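Andix felt desk mat, large: a full season under our robotics club's hand

Posted 20th August 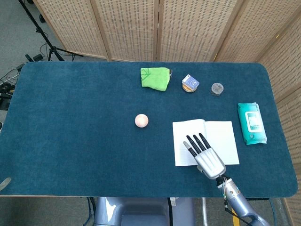 Pruitt wrote in under my last review to say that felt is a terrible idea for manipulation practice, it pills within a month and you should just tape down a yoga mat. I get it, I used to think the same! But we've had this one on the club table since October and I'm a total convert.

Some background for anyone new. We're a student team working up to the Jumora challenge, where a humanoid has to handle everyday stuff on a tabletop. A ball, a cloth, a tin, a notebook, that kind of thing. Pages are our nemesis. Thin paper, robot fingers, you can guess. On the bare table the notebook skated off every time a fingertip pushed sideways, and half of each session went to putting it back.

On the felt it stays put. Small light things settle nicely too (balls still roll if you bump them, so don't expect miracles), and the landing is soft enough that I've quit wincing when the hand comes down a bit hard. The dark teal is great for our vision people because pale objects really pop against it. Our green wipes pouch is another story, it's close enough to the mat that the detector sulks.

We logged around 1000 grasp attempts on it this season, 300 of them on the notebook alone, and the fuzz is minor. One pass with a lint roller and you're done. The rounded corners haven't curled either, which I can't say for the Flikero mat we had before.

Gripes: it grabs every crumb in the building, and it showed up with a fold line that took ages to relax. Ours was 35 dollars, and I'd pay it again tomorrow. If your club has a table and a robot that drops things, get one!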